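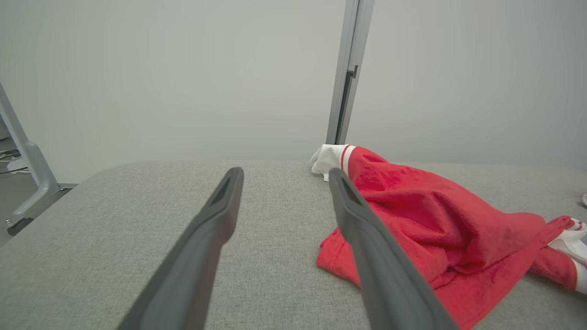 Red garment on the gray fabric top.

Hi Hwa-young,

Okay, spring update on the clothing repair and swap project at Akodholm! I know you asked for one page and I'm going to try, but it's been a busy stretch and I have a lot to tell you.

The big number first. We've now taken in 1172 pieces of clothing since the grant started, and most of them have gone back out the door with new families. Kids' stuff moves fastest by a mile (coats, school pants, anything with a zipper that works). Adult dress shirts barely move at all, so I've stopped taking them at the front desk and we send people over to the thrift store in Varach with those.

The mending evenings are the part I'm happiest with. We planned for 14 over the grant period and we've already run that many, so anything from May on is a bonus. They start at 6:30 and people are supposed to be out by 9, though the darning crowd tends to linger. Hemming is still what most folks come to learn. I'd like to do a whole evening on knit fabrics next, because stretchy seams keep popping and my own fixes haven't held up all that well.

Money stuff. We bought 3 used sewing machines out of the equipment line and two of them are great. The third skips stitches no matter what I do to the tension, and Tam Sewing Repair wants $60 just to open it up. I'd like to go ahead and pay that out of supplies, if you're okay with it. Thread and needles came in under budget, so there's room. Printing went over (my fault, I ordered the flyers twice).

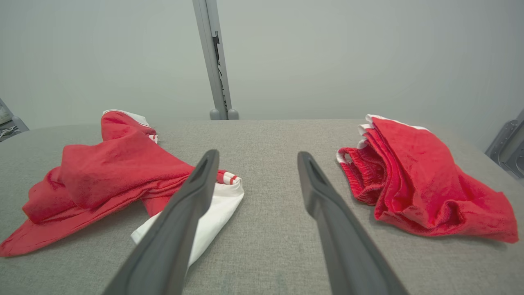 Can people bring clothes in without taking anything home?
Plenty do, and it's fine with us. Drop-offs are open to anyone during desk hours, and there's no swap credit to keep track of.

That one comes up so often that I've put it on the new flyer, along with the hours and the list of what we can't take (pillows, underwear, anything with mildew).

What hasn't gone so well: the pickup service out to Bello. We said in the application that we'd collect from there every month and we've only managed it twice. The drive is longer than I figured, and the bags we got were mostly bedding. My suggestion is to drop the pickups and put a bin at the Bello library if they'll have us. I've left a message there and haven't heard back yet, so I'll let you know.

Storage is tight too. Winter coats eat up the whole back wall, and I need to buy a second rolling rack before the fall things start coming in. I'll send you a price separately.

So from you I need a yes or no on the machine repair, and a yes or no on swapping the Bello pickups for a bin. The receipts are in the same folder as last time. Call me any morning before 11 if something doesn't add up!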